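Home | News | Events | Newsletter Archive | Contact
Print this page | E-mail to a friend

The Key Board Gets Its Makeover

18th March

If you have stopped by the Drultstead workshop lately, you already know that the old coffee can of keys is gone. Hooray! We started sorting it in January, and I can finally report that every key in the building now has a tag, a ring and a place to live.

Leidy Quispe got the whole thing going. She needed to get into the paint cupboard one morning and tried key after key until her coffee was cold, and by lunchtime she had tipped the can out on the bench and was sorting by size. There were 124 keys in there. Some went to doors that came out when the back wall was moved in 2000, and a few went to nothing we could find at all (if you remember what the tiny brass one with the square head opened, please, please tell us).

Elvira Urrego took over the tags. She likes the framed kind with a paper label you can swap, and after living with them for a few weeks I'm a convert. You write the room on one side and the cupboard on the other, and when a cupboard changes hands you slide in a new label. We bought a box of 100 and have plenty left over, so ask Elvira if you'd like a couple for your own locker or shed.

The keys that travel were the harder problem. The gate key, the van key and the kiln room key were always going home in somebody's coat, and a tag alone doesn't help much when the whole bundle is small enough to disappear into a pocket. Leidy's answer was to put them on something big, and I love it. 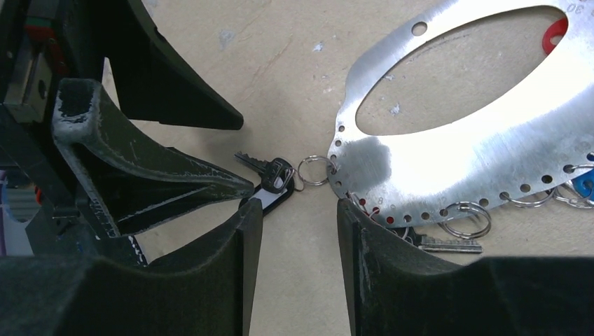 So far not one of the traveling keys has gone missing overnight, and it's a treat to walk in and find the hooks full. Please hang yours back up before you leave, even if you're only popping out to the Cuypers yard for lumber and plan to come right back.

A few odds and ends. Spare split rings are in the second drawer under the key board. The Dillberg padlock on the bike cage has a new code, and you can get it from Elvira in person (we won't be printing it here!). The duplicates are in the locked box, sorted by room. If you borrow one, write it in the green book with your name and extension. Mine is 2231 if you have a stray key at home and want to arrange a drop-off, no questions asked.

Next up is the drawer of drill bits. Leidy has already been eyeing the Drollo trays for it, so bring your ideas to the next open evening.

Print this page | E-mail to a friend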